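Folding and rolling for small spaces - speaker notes
Werton community rooms, Wednesday session

Last updated: December

1. Start with the basket
Welcome everyone, then straight in. Ask who has a basket of clean washing at home right now - wait for the hands! I love this bit. My favourite colour of advice is the boring kind: put the basket on your left, leave the middle of the table clear, fold to the right. Long, low piles. Smooth each fold with the flat of your hand before you make the next one.

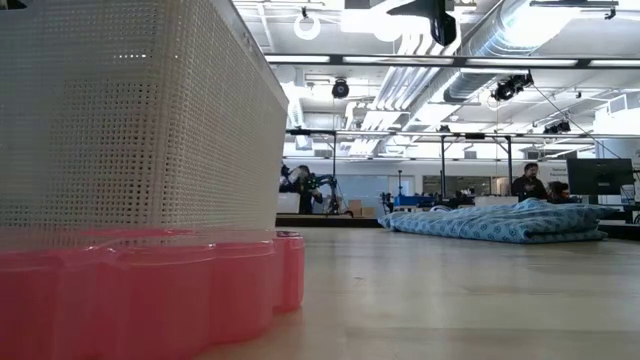
2. Rolling knits
Slow down here, it's the best part of the talk. Knits on hangers go out of shape at the shoulders, and sharp folds leave a line. So roll them! Save your cardboard tubes from wrapping paper and foil. Lay the knit flat, tube at one end, roll loosely and don't tug the ribbing.

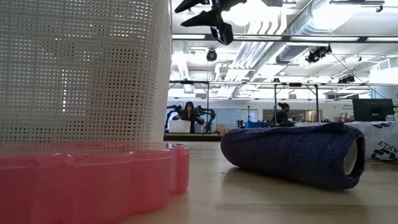
Navy knit around a cardboard tube, with the end of the tube showing.

Pass the Plestinov jumper round while they look. Mention the drawer at the Roris flat - 19 rolls, and it still closes.

3. Have a go
Everybody up, 2 to a table. Leave time for questions - last time the sock debate ran right through morning tea.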